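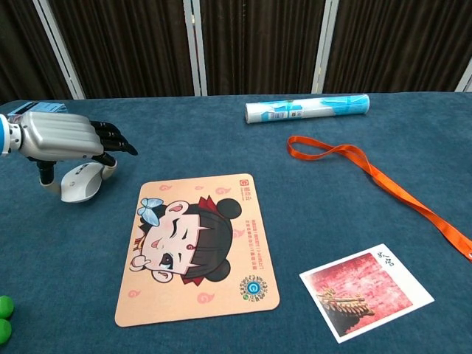
My desk makeover has been dragging on since January, and I promised a few of you I'd put everything on one page once the small stuff was sorted. So this is the small stuff! The big bits (desk, shelf, the chair I still haven't forgiven) had their own page in the spring. I went back and forth for weeks over what to put down on the table, and in the end I gave in to colour: a deep teal-blue cloth underneath, then the peachy mousepad with the winking girl on it. I love her. Two glossy black buns, a light-blue bow, tongue just showing, and those little pink swirly clouds floating about in the background. The mouse is plain white and I like it that way, as the pad is doing quite enough talking for both of them.

A few notes on the bits and pieces, for those who asked.

The cloth
Teal was my third go. I started with a grey one from Londier that looked lovely in the shop and like a wet pavement once I got it home, and then a mustard one that made me feel slightly ill by teatime. The teal makes the peach look warmer, especially in the evening with the lamp on. It does show every single crumb. I shake it out of the back door when I remember and wash it at 30 with the towels when I don't. Iron it on the wrong side if you're fussy about creases (I'm not, mostly).

The mousepad
I wanted something with a face on it. My old pad was a black Vasard thing I'd had for years, curling up at one corner, and I'd got so used to it that I'd stopped noticing how grubby it was. This one has rounded corners, so my sleeve doesn't catch, and I like having it at a bit of an angle because that's how my arm sits anyway. There's some small red Chinese writing on it, at the top corner and again next to one of her buns. I can't read it, so if anybody can tell me what it says I'd be very grateful!

To clean it I use lukewarm water, a drop of washing-up liquid and an old flannel, then leave it flat on the airer overnight. Don't put it on the radiator. I did that with the Vasard and I'm fairly sure that's what started the curling.

The mouse
Nice smooth curved shell, white, no complaints. I'd been using a chunky Grerex with buttons all down the side, and I never learnt what more than 2 of them did. White does get mucky faster, so it gets a wipe whenever I'm doing my glasses.

The cables
Not much to show for this, sadly, though it took the longest. I bought a bag of 50 Mak cable ties and have used nearly all of them under the back of the desk. If you're doing the same, get the reusable sort. I had to snip half of mine and start over when I realised I'd tied the lamp to the printer.

Still to do
A pot for pens, and something for the wall, which is very bare at the moment. I've got my eye on a print with the same sort of pinks in it, but the postage is daft so I'm waiting for a sale. I'd also like a second cloth in the same teal so one can be in the wash.

Lots of you asked about the lamp and it's getting its own page, I just need to find out what the bulb is called.

Back to the home page | More from the desk | Older galleries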